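Accueil Ateliers Tutoriels Robotique Textile Forum Contact

Construire une paire de pinces à main instrumentées pour la manipulation du linge

Ce tutoriel décrit le montage et le réglage de deux pinces tenues à la main, destinées à enregistrer des gestes de pliage et de rangement de textiles. La version présentée est la troisième, appelée Grellel, assemblée à l'atelier partagé Camargo entre février et avril. La mécanique a été dessinée par Enikő Hegedűs, l'électronique par Imad Atallah. Les fichiers d'impression sont déposés sur le serveur de l'atelier, dossier « grellel-v3 ».

Prérequis : savoir imprimer en PETG, souder des connecteurs JST et lire un journal série. Aucune programmation n'est nécessaire si l'on garde le micrologiciel d'origine.

1. Mécanique des doigts

Chaque pince comporte deux doigts montés sur des biellettes. Le parallélogramme de la version 2 gardait les doigts parallèles sur toute la course, mais il accrochait les ourlets. Sur la version 3, les doigts s'inclinent et leurs extrémités convergent à la fermeture, ce qui permet de saisir un seul pli d'une pile.

Imprimer les biellettes à plat, quatre périmètres, remplissage à 40 %. Ébavurer les alésages au foret, à la main. Un alésage trop serré donne un point dur au milieu de la course et fausse la mesure d'ouverture.

Monter les vis de pivot sans les bloquer. Serrer jusqu'au contact, puis revenir d'un huitième de tour. Une goutte de frein-filet faible sur le filet, jamais sur la portée. Laisser prendre 12 heures avant de manœuvrer.

Coller ensuite les patins texturés sur la face interne des doigts. Dégraisser à l'isopropanol, poncer légèrement le support, appliquer une colle contact souple. La cyanoacrylate devient cassante et le patin se décolle par la pointe. Les deux patins d'une même pince doivent être remplacés ensemble : un patin neuf en face d'un patin usé fait pivoter le tissu à la prise.

2. Câblage

Le câble de chaque pince sort par l'arrière de la poignée. Prévoir une boucle de détente fixée par un collier à l'intérieur du carter. Sans cette boucle, la traction se reporte sur le connecteur du codeur et les coupures intermittentes sont difficiles à localiser.

Utiliser un câble souple à gaine silicone. Les gaines PVC essayées sur la version 1 tiraient sur le poignet de l'opérateur et traînaient sur l'étoffe.

Brancher la pince gauche sur le port A du boîtier Morum et la pince droite sur le port B. L'ordre compte : le boîtier n'identifie pas les pinces et attribue la latéralité selon le port.

3. Étalonnage de l'ouverture

Mettre le boîtier sous tension, doigts libres. Attendre la fin de l'initialisation, signalée par la diode fixe. Ouvrir la console série.

Fermer complètement la pince, sans forcer sur les patins, et lire la valeur du codeur. Elle doit se trouver proche de 342. Un écart de quelques unités est sans conséquence, il sera absorbé par le décalage logiciel.

Ouvrir jusqu'en butée et lire la seconde valeur. Sur notre pince gauche, elle vaut 3568. Saisir les deux bornes avec la commande « cal », puis enregistrer avec « save ». Répéter l'opération pour l'autre pince. Ne pas recopier les bornes d'une pince à l'autre, les jeux d'assemblage diffèrent.

Vérifier ensuite avec une cale d'épaisseur connue. L'ouverture maximale entre les pointes est d'environ 75 mm.

4. Essais sur un lit

La table de l'atelier convient pour contrôler la mécanique, pas pour valider la prise. Le plateau est rigide et les pointes viennent en butée dessus, alors qu'une couette se déforme sous l'appui. Nous faisons donc la validation à domicile, sur un lit fait, avec une serviette pliée posée sur la housse.

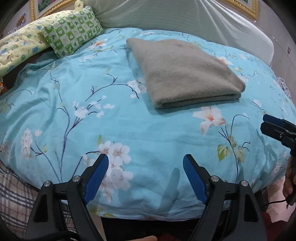

Commencer par une approche à vide : les deux pinces au-dessus du lit, doigts ouverts, sans contact. Contrôler dans le journal que les deux ouvertures restent stables. Une dérive à ce stade vient presque toujours d'un aimant de codeur mal collé.

Passer ensuite à la prise simple. Approcher une pince de la serviette par le bord plié, la pointe inférieure glissant entre la serviette et la housse. Fermer progressivement. Si la housse est pincée en même temps que la serviette, l'angle d'approche est trop fort ; abaisser la poignée et recommencer.

Vient enfin la prise à deux mains. Saisir deux coins, soulever, écarter les mains jusqu'à tendre le tissu, reposer. Le mouvement doit rester lent. Au-delà d'une certaine vitesse, les câbles se croisent et l'opérateur compense du coude, ce qui dégrade les trajectoires.

Jailson Quintana recommande de garder la même serviette pendant toute une série d'essais. Deux serviettes de même format mais d'usure différente ne se plient pas de la même façon, et les résultats ne sont plus comparables.

5. Défauts courants

Doigt qui revient mal : vis de pivot trop serrée ou frein-filet passé sur la portée. Démonter, nettoyer, remonter.

Patin qui se soulève : colle appliquée trop tôt. Respecter le temps d'évaporation indiqué sur le tube avant d'assembler.

Latéralité inversée dans le journal : ports A et B intervertis. Les enregistrements déjà faits se corrigent avec le script « swap_lr », à lancer une seule fois par dossier.

Valeur du codeur qui saute près de la fermeture : aimant excentré. La tolérance est faible. Valquíria Vieira a dessiné un gabarit de centrage, disponible dans le même dossier que les biellettes.

Tissu qui reste accroché à l'ouverture : fil tiré pris dans la texture du patin. Brosser à sec. Ne pas couper le fil au ras du patin avec une lame.

6. Entretien

Retirer les peluches des pivots après chaque série, au pinceau. Pas de lubrifiant liquide, il migre vers les patins et tache le linge. Un peu de graphite suffit si un grincement apparaît.

Refaire l'étalonnage après tout démontage, même partiel, ainsi qu'après un changement de patins. Noter les nouvelles bornes au feutre à l'intérieur du carter.

La variante à ressort de rappel réglable, étudiée sous le nom Ikby, n'est pas compatible avec les biellettes décrites plus haut. Ses plans seront ajoutés au dossier quand la pièce de butée aura été redessinée.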